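Livestock Systems, Unit 4
Handout: Reading claims about winter feed supplements
Lustenden Land College, June 2026

Read this before the seminar. You will get more out of it if you have already had a go at the ration sheet from Unit 3, but it can be read alone.

Every autumn the farm press fills up with tubs, blocks, licks and drenches that promise to carry ewes and suckler cows through to spring on poor forage. Some of these products do a job. A cow on straw is short of protein for her rumen bugs, and if you give the bugs some nitrogen they will break down more straw. That much has been known for a very long time and needs no brand name on it. What we are concerned with is everything claimed on top.

Start with the comparison

The usual leaflet says that supplemented cows "held condition" or "gained up to" so many kilos. Compared with what? If there was no group left without the product, the figure tells you what the cows did that winter and nothing else. They may have done the same on hay and water. A mild winter makes every supplement look good.

The Liditz trial, which you have in your reading pack, is better than most because it did have an untreated group. Look at how the groups were made up, though. There were 19 cows on the block and 18 without. The cows on the block were in the lower shed, the others on the hill ground with a ring feeder. So we have two groups differing in supplement, shelter, walking distance and very likely forage waste. The authors put the whole of the difference down to the block. I would not put any particular share of it down to anything.

Notice too that the shed group and the hill group are each a group, fed as a group. If one bossy cow keeps the rest off the feeder, the whole pen is affected. Counting every animal as a separate result makes the trial look larger than it was. Ask how many pens there were. At Liditz there were two.

Intake

Free-access products are the worst for this. The label gives a target intake per head per day, and the leaflet works out the cost from the target. Cows do not read labels. Some will stand and lick all morning and others will never go near it. Dividing the tubs used by the cows in the field gives you an average that may not describe a single animal. 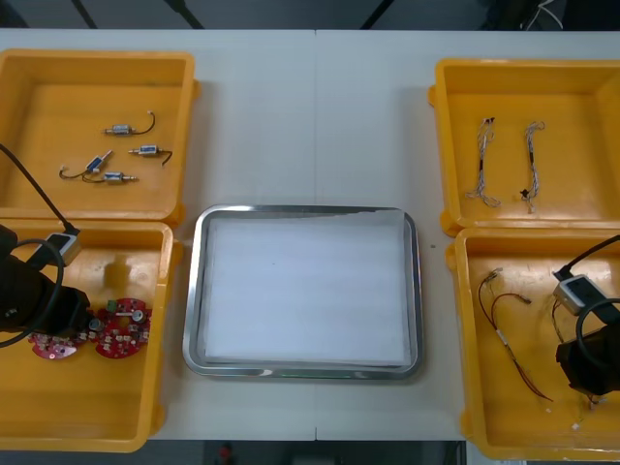 For costing, an average will do. For deciding whether the thin cows are getting what they need, it is close to useless, and the thin cows are usually the reason the product was bought. If you have a shy feeder, a trough with enough space for all of them to eat at once will do more for her than a better block.

Condition scores

Scoring is done by hand and by eye. It is a good tool on the farm and a weak one in a trial if the person scoring knows which cows had the product. Half a score either way is easily found by someone hoping to find it. The Gallardo report says its scorer was "experienced". It does not say whether the scorer knew the groups. Assume they did until told otherwise.

Check the timing as well. Gallardo scored in March, before turnout and before the later cows had calved. A difference in March that has gone by weaning may still matter to you, especially if your cows calve early, but you would want to see the calving and rebreeding figures before spending money on it. They are not given.

Cost

The Asex sales sheet compares its drench with "a typical winter feed bill" for a herd of 200. No forage analysis, no price for straw, no charge for labour. It then reports a saving. Handling 200 cows through a crush takes a good part of a day with several people, and a heavily pregnant cow does not thank you for it. Put a figure on that and do the sum again.

The sheet also quotes 121 days of housing. If your own cows are in for less, the saving shrinks, and I doubt whether it survives at all on a dry farm with decent hay.

What to do with all this

None of the above proves that the products fail. It means the evidence offered would not persuade a careful buyer. The cheapest first step is still a forage analysis, because you cannot know what is missing until you know what is there. Plenty of bought minerals go into cattle that had enough already.

For the seminar

Bring one leaflet or advert for a winter supplement. Mark in pen every number on it and write next to each where it came from, if the leaflet says. Be ready to tell the group what the untreated animals were fed. Blank margins are fine, and I expect to see plenty of them.

Also bring your Unit 3 ration sheet, with straw entered as fed and as dry matter. Last year's group mixed the two up and we lost most of the session to it.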